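Jewelry swap at Berge hall returns in April

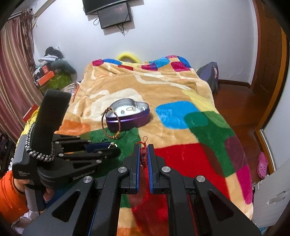
The Berge community hall will hold its second jewelry and keepsake swap in April, with doors open from 10 in the morning until 4 in the afternoon. Residents are asked to bring pieces they no longer wear, from bracelets and rings to brooches, key charms and single earrings. Anything small enough to fit in a candy tin is welcome, and many people store their things that way already - a heart-shaped tin with purple sides and white padding will hold a few rings, with a braided string bracelet hung over the rim. Items may be brought in whatever box or tin they are kept in at home. The containers go back to their owners at the end of the day unless they are marked for swapping too.

Last year's event drew 77 people, more than the hall had planned for, and the line at the sorting table reached the front steps by noon. This time there will be two sorting tables, one for metal pieces and one for cord, thread and beads.

"The string bracelets went first last year," said Beatriz Seixas, who is organizing the swap. "We put them out at 10 and by lunch we had a bare table. If you made a pile of them at camp and they are sitting in a drawer, bring them."

Each person gets one token for every item handed in, up to a limit of 11. Tokens can be used at any table and do not have to be spent on the same kind of piece. Leftover tokens from last year will be honored.

Gerrit Xaba of Kokden, a repair shop on the Cloton road, will be at the back of the hall from 1 p.m. to look at loose stones, bent rings and broken clasps. Small fixes are free. Larger jobs can be left with him and picked up at the shop the following week. He will not give appraisals, and the hall asks that people leave valuable pieces at home.

Rania Belhaj will run a braiding table for children and adults in the side room. She will teach a four-strand round braid and a flat braid in two colors, and will show how to tie off a loop at the end so that the bracelet can be fastened with a knot. Cord is provided. There are 51 places over the course of the day, and names can be put down at the front desk of the Berge library.

Pieces should be wiped clean and untangled before they are handed in. Chains that arrive in a knot will be set aside in a separate bowl, free to anyone with the patience to work on them.

Whatever is left at closing will go to the costume closet at the Grista youth theater. Entry is free. Parking is behind the hall, and the side door has a ramp.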